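Mirura (bimanual picking kit)

Mirura is a two-arm robotic picking and packing kit sold together with a matching simulation package. It is developed by Jurnmont, an automation supplier based in Moren, and is marketed to food distributors, contract packers and technical schools. The kit consists of two light gray arms with black jointed-finger grippers, a control cabinet, an overhead camera mount and a software license. The simulation package, sold separately as Mirura Bench, reproduces the same workcell in rendered form and uses the same command interface as the hardware.

Contents
1 History
2 Hardware
3 Software
4 Mirura Bench
5 Task library
6 Purchase and service terms
7 Reception
8 See also

History

Work on the kit began as an internal project at Jurnmont under Hendrik Venter, who had previously designed single-arm case packers for the company. The earlier machines used suction cups and handled rigid cartons well, but were not suited to produce or baked goods. Venter's group replaced the suction head with a jointed gripper and added a second arm after tests showed that many packing jobs required one hand to steady a container while the other placed an item.

The control software was written by a team led by Tymofii Sirko. The first version required each motion to be taught by hand at a pendant. A later version accepted recorded demonstrations, in which an operator guides both arms through a task several times and the software derives a policy from the recordings. This feature was initially offered as a paid option and was included in the base license from version 2.

The name Mirura was registered before the second arm was added. Some early documents therefore use it for a single-arm prototype, which was never sold.

Hardware

Each arm is mounted on its own pedestal or on a shared base plate. The shared plate is the default, and holds the two shoulders at a fixed distance so that the calibration does not need to be repeated when the cell is moved. Buyers who choose separate pedestals must run the calibration routine after every relocation.

The gripper fingers are driven independently. A finger can be held straight while the others close, which allows the gripper to press down a carton flap or slide along the wall of a box without a tool change. Finger covers are supplied in a smooth and a textured version. The textured version gives a better hold on waxy produce but is harder to wash, and the manual advises against it for unwrapped bakery items.

The rated payload is measured at the palm with the arm at half reach. At full reach the rating drops, and the controller limits speed automatically. The power supply is housed in the control cabinet, which must be placed outside the reach of both arms. An emergency stop is fitted to the cabinet door, and a second one is supplied on a cable.

The camera mount carries a single camera above and slightly behind the arms. A wrist camera for either arm is available as an accessory. The cabinet has ports for both.

Software

The operator interface runs in a browser on any computer connected to the cabinet. It is divided into a setup area, a task editor and a run screen. The task editor represents a job as a sequence of named steps, each assigned to the left arm, the right arm or both. Steps assigned to different arms may run at the same time if the planner finds no conflict between their paths.

Conflict handling has been revised more than any other part of the software. In the original release, one arm waited at a parking position whenever the other entered a shared zone. This was safe but slow. The current planner divides the shared zone into smaller cells and allows both arms to work over the same container if their forearms remain separated. The older behavior can still be selected and is recommended for new installations until the operators are familiar with the equipment.

Demonstrations are stored as files that include joint positions, finger positions and camera video. They can be exported in an open format. Policies trained from them remain in Jurnmont's own format and run only on a licensed cabinet or in Mirura Bench.

Mirura Bench

Mirura Bench is the simulation package. It is intended for customers who want to prepare tasks before the hardware is delivered, or who need to test a change without stopping a line. It was written by a separate group headed by Colette Arnaud and shares no graphics code with the operator interface.

The package renders a tabletop cell with both arms and a selection of containers, foods and kitchen items. Objects can be placed by hand or scattered at random within limits set by the user. Contact between fingers and objects is computed at a finer time step than the rest of the simulation. Soft goods are treated as rigid bodies with an adjusted friction value, so crushing is not modeled. The documentation states this limit and suggests that grip force for pastry, bread and ripe fruit be set on the real equipment.

A typical packing setup places an open cardboard box on the left and a tray of goods on the right, with unrelated items farther back on the table as distractors. Each arm can be driven from a recorded demonstration, a trained policy or a manual controller.
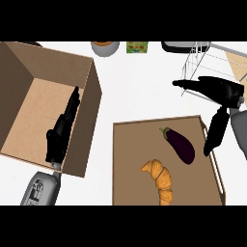
Can a task prepared in Mirura Bench be run on the physical kit without changes?
Tasks transfer directly when the base plate and camera mount are the standard ones, but grip force and lighting settings normally have to be adjusted on site before the first production run.

The transfer procedure is described in a separate guide. The user exports the task, loads it on the cabinet and starts a reduced-speed check in which both arms move through the sequence with the fingers open. If the check is completed, the fingers are enabled one arm at a time. The guide recommends keeping the reduced speed for the first 400 cycles. The software does not enforce this.

Bench requires a computer with a dedicated graphics card. It can run without a display for batch testing, in which case images are written to disk at the interval chosen by the user. Batch tests produce a table of completed and failed attempts, with a failure code for each. The most common codes are dropped item, missed grasp and contact with container wall.

Task library

The task library is a set of ready-made jobs supplied with either product. At the March release it contained 8 task families, each with several variations in object type and starting position. The families include tray to box, box to tray, bowl to tray, rack loading, rack unloading and carton closing. The remaining families concern handing an object from one arm to the other.

Tray to box is the family most often used in demonstrations and training courses. Its default version uses one arm to pick and the other to keep the container in place. A variation lets both arms pick, with the planner assigning items according to distance. Long items such as eggplants and cucumbers are grasped across the narrow axis. Curved items, including croissants, are grasped near the middle, where the angle of approach matters less.

Objects in the library are generic models. Customers may add their own by supplying a scanned mesh and a weight. Jurnmont offers scanning as a service through its workshop in Baudry, where items are held for the duration of the work and returned on request. Perishable goods are not returned.

Purchase and service terms

The hardware kit is sold outright and carries a two-year warranty on arms, grippers and cabinet. Finger covers are treated as consumables. The operator software is licensed per cabinet with no time limit, and updates within the same major version are free. Mirura Bench is licensed per seat for one year at a time. A Bench license is included with the hardware for the first year.

On-site commissioning is optional and takes two days for the shared base plate. Spare parts are ordered by catalog number. The complete right-hand gripper is listed as part 2484, and the left-hand gripper is its mirror image under a separate number. The two are not interchangeable, as the cable exits on opposite sides.

Schools receive a discount on Bench seats but not on hardware. A school may use Bench without owning the kit.

Reception

A review by Marcelle Tessier, dated 15th January, considered the kit for small packing firms. Tessier rated the demonstration feature highly and reported that an operator with no programming background had a tray-to-box task running in nearly 2 hours. She criticized the width of the shared base plate, which does not pass through a standard interior door without removal of the arms, and the absence of a printed manual.

Dorian Ferrand, writing on the simulation package for a training newsletter, found the arm motion accurate but described the handling of soft foods as a serious omission for bakery customers. He also objected to the annual license. Jurnmont replied that a deformable-object module was under development and gave no release date.

Both reviewers noted that failure codes are reported in Bench but not on the hardware run screen, where a stopped task shows only the step at which it ended.

See also

Bimanual manipulation
Bin picking
Case packing
Learning from demonstration
Robot simulation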